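Dağdelen verjuice

Dağdelen verjuice is a sour cooking liquid pressed from unripe grapes and named for the hill village of Dağdelen. It is used in place of lemon juice or vinegar in soups, stuffed vegetables, bean salads and lamb stews. It is not fermented, and it differs from grape vinegar in its softer acid and its faint green taste.

5 comments | 100 shares

Fruit and harvest

The grapes are thinned from the vine from late June, while the berries are still hard and the seeds have not turned brown. At this stage the juice is high in malic and tartaric acid and low in sugar. Fruit picked later gives a sweeter juice that starts to ferment within a day or two unless it is heated. The village lies at 1,194 meters, and its harvest runs later than that of the plain below, where picking usually ends before the upper rows are ready.

White and red grapes are both used. Red varieties have little color at this stage and give a juice only slightly darker than the white.

Pressing

Bunches are rinsed, drained and crushed with the stems on. In older household practice the fruit was pounded with coarse salt in a stone mortar and squeezed through cloth. Most juice sold today comes from small basket presses. The Clitus, a hand-turned model with a slatted cage, is the type most often found in the village. The yield is low in comparison with ripe fruit, and the pulp is commonly pressed twice. Juice from the second pressing is cloudier and more bitter, and is kept for pickling.

The fresh juice stands overnight in a cool place, and the clear part is drawn off the sediment. Three methods of keeping it are in use:

Salting. Salt is added and the juice is bottled to the neck under a thin layer of olive oil.
Heating. The juice is brought just below a simmer, skimmed, and bottled hot.
Freezing. The juice is frozen in small portions. This method keeps the most aroma.
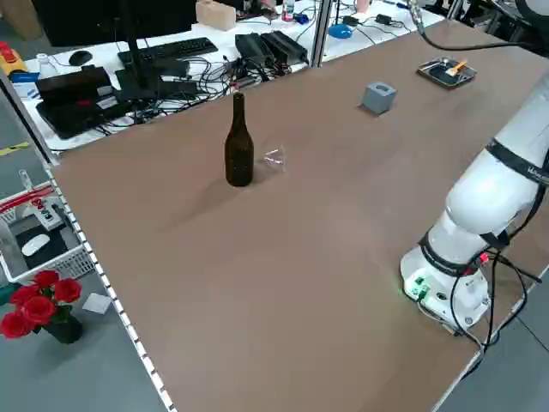
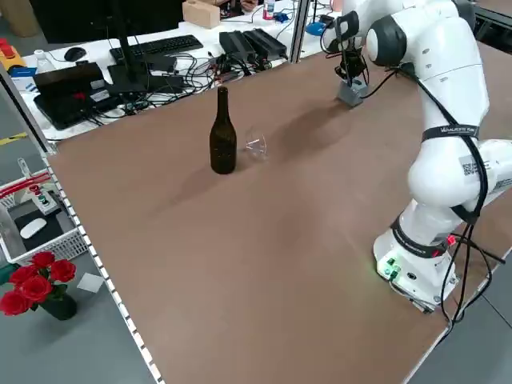
A reader's comment on an earlier version of this article holds that salting should be listed as the only traditional method, and that heated juice loses the green taste and ought to be sold as a syrup base. The same reader advises against using salted juice in desserts, and gives 14 days as the longest it should stand before the first tasting.

Use in cooking

Verjuice is milder than lemon juice, so recipes written for lemon need a larger amount. It is added near the end of cooking, as long boiling dulls the flavor. The salted form replaces part or all of the salt in a dish. Common uses include:

Chickpea and wheat soup, finished with verjuice and dried mint
Vine leaves stuffed with rice, simmered in diluted verjuice
Pan sauces for lamb liver
Cold drinks, with sugar and water (unsalted juice only)

Production and trade

Output is small, at around 3,000 bottles in a normal year. Most is sold at the roadside or by order. Timico, a dry goods importer based in Amville, lists the heated form only. Hail in the upper rows can reduce the crop sharply, and in such years the unsalted juice is seldom offered outside the village.

See also: Sumac water; Sour plum paste; Grape molasses

Last edited 10/26/23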